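Open Day FAQ: Flower Handling Station

When does the demonstration run?
Twice each afternoon, at 2 and again at 3. Each run is followed by a short question period led by Yogesh Dixit.

What is the task?
Picking single artificial stems out of a pile and placing them in a vase. The operator names the next flower from a list drawn up before the run. 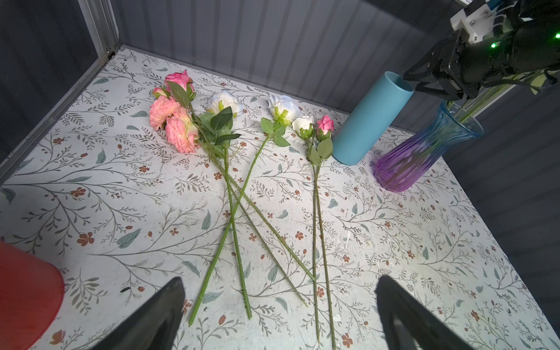

Wrist camera view: crossed stems between the gripper fingers, with the two vases at right.

Why artificial flowers?
They keep their shape through repeated handling. Real stems bruise at the grip point and would have to be replaced after every few runs.

Is the patterned table covering required?
No. Printed leaves and blossoms make it harder to separate stems from background, and we want that difficulty in the test. A plain covering can be fitted on request.

Where does the gripper take hold?
Low on the stem, clear of the leaves. Crossed stems are the usual cause of a double pick. A double pick is logged as a fault and the run continues.

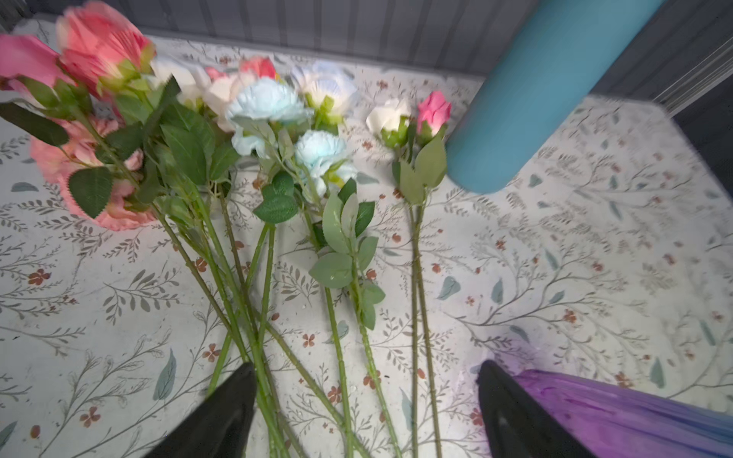

Rosebuds lying apart from the main group, stem ends toward the gripper.

Can visitors operate the arms?
Visitors aged 12 and over may, under supervision. Sign up with Aleksandra Borkowska at the Totalthorpe desk.

Is the software available?
The Plutodeck planner is licensed separately. Send questions to Muthu Joseph.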